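Projects > Vellach > Textile care labels

Vellach care label word list – README
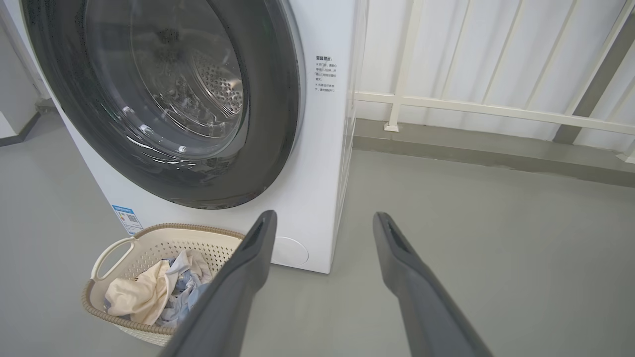

2 min read

Vellach is a small word list of phrases from clothing care labels. It is made for people who translate labels or build a search for a shop. Version 3 was published on Sep 14, 2018.

What is inside
The list has 100 phrases, each in 2 spellings when British and American use differ. The columns are: id, phrase, fibre, note. The file is plain text in UTF-8, with tabs between the columns.

Known problems
Wool and silk are covered well, linen only a little. Some notes from May are still shorter than I would like – I will extend them. Please do not use the list as washing advice.

Licence
Free to use and change. Please mention Vellach and keep this file together with the data.

Contact: the Vellach page at Brevis | © 2018 Vellach | Back to top

This site uses cookies. Accept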